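Plurnier Tiered Counter Stand: review after a season on a tea counter

Posted 17 June 2023

We run a small tea counter at the side of a garden nursery. It sells hot drinks, wrapped sandwiches, cake and a few chocolate bars, and the counter is not deep. For years everything sat in baskets, which meant customers could see the front row and nothing else. In spring we bought a clear stepped stand from Plurnier to get things up where people could look at them.

What you get

The stand comes flat in a cardboard sleeve with the side panels wrapped in paper. Both faces of every panel have a protective film on them, and peeling it off took longer than the assembly. The shelves slot into the sides and the dividers drop in last. There is no glue and there are no screws. One divider was tight and needed pushing home with a cloth over it.

Our stand is 515 mm along its longest side. Measure your counter first, as the listing gives the shelf size in bold and the overall size in smaller type further down. We paid 38 pounds, delivery included.
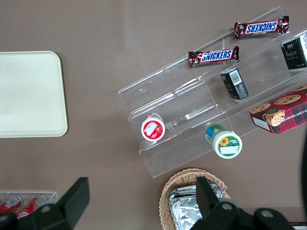
We had looked at two others before ordering. The Danden was 44 pounds and has a printed strip along the front for prices, but the steps are shallow and a box of tea bags would not sit on them properly. Craddock make a wire one which is cheaper and very strong. Small things tip over on the wire, so we left it.

In use

Chocolate bars and flapjacks sit well on it. Crisps do not, because the bags slump forward over the step and hide whatever is underneath. We moved those back to a basket in the first week.

The dividers are the best part. They keep one sort of bar from sliding into the next, and it is quick to see what needs filling up. They are also fixed in width. If you sell anything wider than the gap you have to take one out, and the shelf then bows slightly under a full load. It has not cracked.

It is light. With stock on it stays put, but empty it will move if somebody leans a bag against it. We put four small rubber feet underneath, bought separately. Plurnier should include them.

Sandwiches

Wrapped sandwiches are kept in the chiller and we don't put them on the stand. We did try the stand inside the chiller for a morning. It fitted, but the door would only close if the top step was left bare, so it came out again.

What did help was changing the way we wrap. We used to lay the halves flat in boxes. Film is cheaper, and with the cut side showing people can see the filling without picking up every one. We get ours from Pila in a 500 mm roll and cut it down. It clings well, though the cutter on the box is poor and we use scissors.
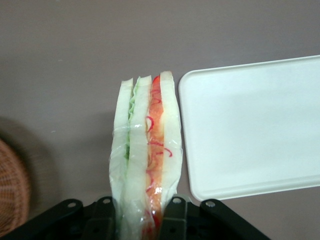
Cleaning

Warm water, a drop of washing-up liquid and a soft cloth. Do not use kitchen roll. We did for the first fortnight and there are fine scratches on the lowest step that show when the sun comes in. Spray cleaner left a haze which took two goes to remove.

Crumbs collect in the slots where the dividers go. A dry pastry brush gets most of them out, and once a week we pull the dividers and wash everything in the sink. It takes ten minutes, plus drying.

Would we buy it again?

Yes, at the price we paid. It does the job on a narrow counter and it is easy to take apart. If you mostly sell crisps or anything in a floppy bag, get a basket. If you need price labels along the front, look at the Danden and check the depth of the steps first.

Four out of five. The missing mark is for the feet and for the small type on the listing.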